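Plerkidbridge – idle and load power logs for small desktop machines

Plerkidbridge is a pile of wall-socket power readings and the scripts that turn them into graphs. It began when Sekar Entili and Azlan Harahap disagreed over whether a newer processor was saving any electricity, and it kept going long after they had both lost interest in the answer.

What you get

The logs folder holds 119 runs, one CSV per run, with a timestamp, watts at the wall and CPU temperature as the board reports it. Boards lie about temperature, each in its own way, so compare a machine with itself and leave it there.

Every run has seven minutes at idle followed by 40 minutes of load. The load is a compile job, chosen by Prasetyo Hidayat on the grounds that he had to compile the thing anyway.

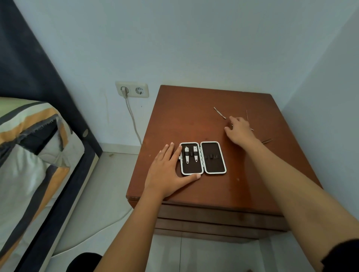 Hands, nightstand and an open manicure case.

Getting started

Run the setup script, then point plot.py at a log. It wants Python 3 and will complain at length about anything older. Output is a PNG in the same folder, overwriting the last one without asking. Nadhirah Khoo has opened an issue about this. It is a very polite issue.

Column names changed in February, when "power" became "watts_wall". The reader accepts both. The Dallodberg converter accepts only the old one, and we are not brave enough to open that file again.

Known problems

The cheap meter drops a sample now and then and writes a zero. No desktop we own draws zero watts while compiling, so treat those rows as missing.
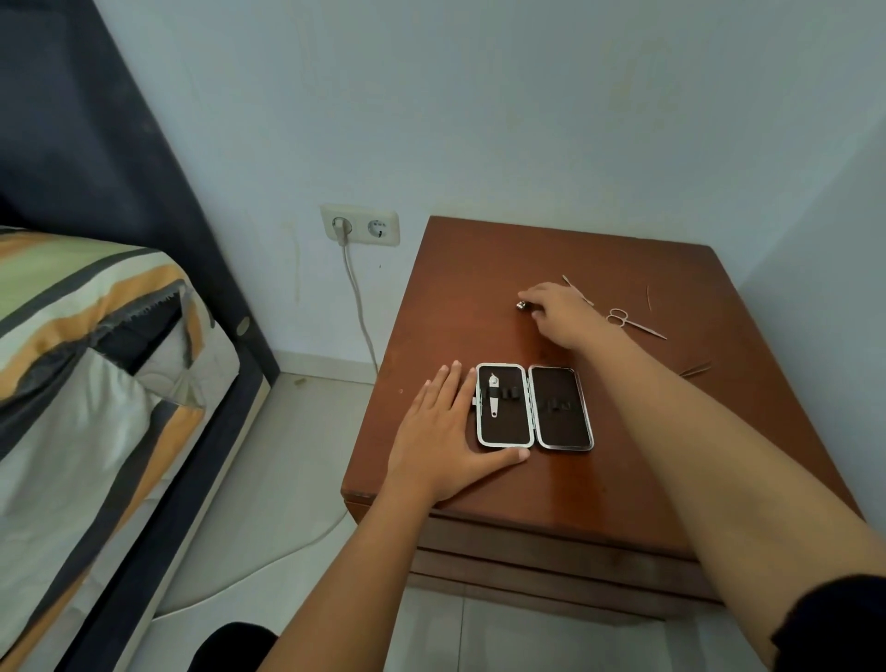

Runs tagged "jeltness" used a power supply far too big for the job, and it is wasteful at idle. Leave them out of any average you plan to show to other people. Fan curves were left at the factory setting, except on one machine where Azlan Nasution set his own and then forgot what it was.

Contributing

Send a CSV plus a text file with the board, memory, power supply and BIOS version. Close your browser before the idle part – yes, that tab too. Pull requests get looked at on Friday, or the one after.

License

MIT for the scripts, CC BY for the logs.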